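mapping replies in Flollow, how do you handle the big accounts?

kettle_ln
Trying to graph who replies to who on the Gruvwood forum. 400 users, 1000 edges, total hairball. Sizing nodes by followers and two accounts swallow everything. Tried log scale, meh.

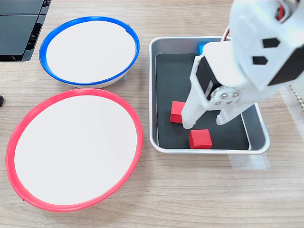

Does Flollow let you cap node size?
Under Layout, set "max radius" to 15 and re-run.

mossback77
Wouldn't cap. Hides the thing you're trying to show. Drop mentions, keep replies only, then look again.

kettle_ln
ok dropped mentions, down to 357 edges. Way better. Still get one big clump in the middle tho, all the mods

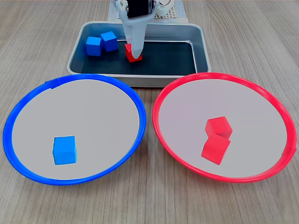
and if I pull the mods out it splits in two, Blackwood people on one side and everybody else. Is that real or just the layout?

pq_static
Layout. Change the seed, it'll move.

mossback77
Disagree, position moves but a split is a split. Run the clusters seperately and compare.

pq_static
On replies only? Thin data. Wusevton export has the old threads too, add those first

kettle_ln
will try tonight, thx both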